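3.2 Rehearsing the doorways

Before we let the home-built base loose in Tamara Dumitrescu's flat, we wanted it to have met plenty of doors on screen first, and so a good many of our evenings in the shared workshop went on the simulated house. Doorways worried us most. Our base is 408 mm wide with its bumpers on, and a door left half open, with its lever handle facing the robot and a change from carpet to wood just past it, asks rather a lot of a cheap planner (ours is called Mevham, and we are fond of it all the same).

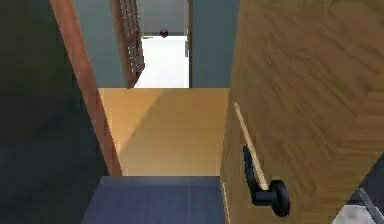

3.3 Choosing where to look

Ruxandra Husar suggested, very sensibly, that the planner should also learn to tell a way through from a nice flat stretch of wall. We rendered 30 views from just inside or beside the door frames and went through them together over tea, marking the open floor by hand. Cabinets with bar handles were kept in, as we hope to open drawers one day.

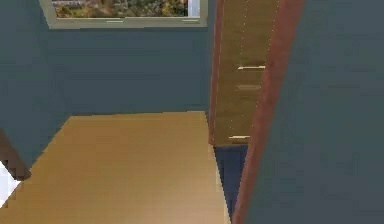

Figure 2. Simulated view past a reddish door frame, with open wooden floor, a cabinet and the lower part of a window.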